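Keeping a Wooden Tabletop in Good Shape

An oiled top needs less work than people expect, but the work has to be regular. Once the finish has worn thin, every glass leaves a ring and every spill soaks in.

To test the finish, put a few drops of water on the part that gets the most use. If they bead, leave the table alone. If they flatten out and the wood darkens within a few minutes, it is time to oil.

Wipe up crumbs with a dry cloth first, then go over the top with a damp one and a little dish soap. Dry it right away, along the grain. Skip scouring powder and the green side of the sponge. Vinegar is fine on glass but dulls oil over time.

White rings are in the finish and usually come out with a soft cloth and a dab of the same oil. Black rings have gone into the wood — usually water plus iron, from a can or a pan — and need sanding. 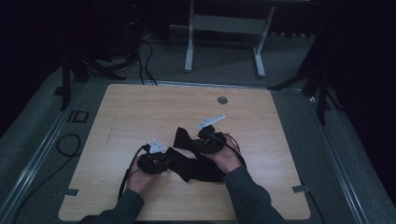 A reader in Lernarberg writes that she sands only the ring itself and has never had to do the whole top. It can work on an old, uneven surface. On a pale top the patch tends to show, so I would feather it out well past the mark.

Use 200 grit if you can get it, or the nearest your store carries, and go with the grain. Vacuum the dust, wipe with a barely damp cloth and let the wood dry overnight.

I have used Laaksonen oil for years and Pristholm when the store was out. Put on 3 thin coats, a day apart, and wipe off everything that has not soaked in after fifteen minutes. Oil left standing turns sticky — the only cure then is more oil and a lot of rubbing.

Spread used rags flat outdoors to dry, or soak them in water before you throw them out. A wadded oily rag can catch fire by itself.

I do ours every April, before the heating goes off, and again in the fall if the drops say so.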